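Ticket: Villain pages won't sort right, and a duplicate keeps coming back
Wiki: Plesurness (fantasy film characters)
Opened by: Beatrice Kaijage
Status: Solved

Hi all! I look after the antagonist pages on our little film wiki and I've got a weird one. We have 2,481 character pages, and 93 of them vanished from the Villains category after I changed the infobox in August. The pages are fine if you open them directly, they just don't show up in the list (and yes, I cleared my cache, twice).

The worst one is Kpodo, the ferryman from Stira. He now has two pages – one as "Minor Antagonist" and one as "Rogue Ferryman" – and every time I merge them the second one pops right back up.

What I tried so far:
Saved the template again with no changes. Nothing.
Edited one missing page by hand and saved it. That one came back!
Turned off the auto-sort gadget. No difference that I could see.

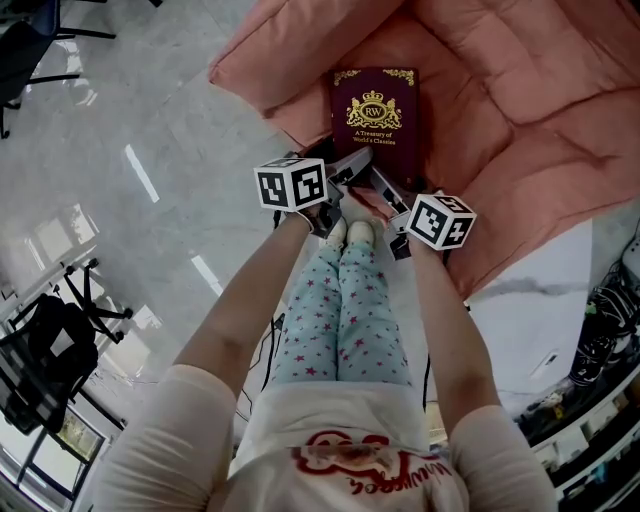
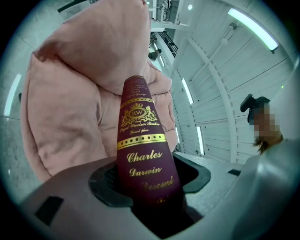
Burgundy book, both pictures

Reply from Rehema Massawe, 2:40 pm
Your hand edit is the clue. The category is set inside the infobox, so old pages need a refresh before they get listed again. Run the refresh tool in batches of 400, please. Anything over 2,000 in one go gets dropped and you won't see an error. For Kpodo, check whether the Usstead import is still switched on. It makes a page for any alias it can't match.

Reply from Beatrice Kaijage, 5:15 pm
Oh wow, the import was still on! I thought I'd killed that thing ages ago. I switched it off, merged the ferryman pages again and made "Rogue Ferryman" a redirect. Then I ran the refresh on just the missing pages, and all 93 are back in the list. I'm leaving the gadget off for now because I don't trust it – will open a new ticket if the henchmen start acting up too. Thanks so much, Rehema!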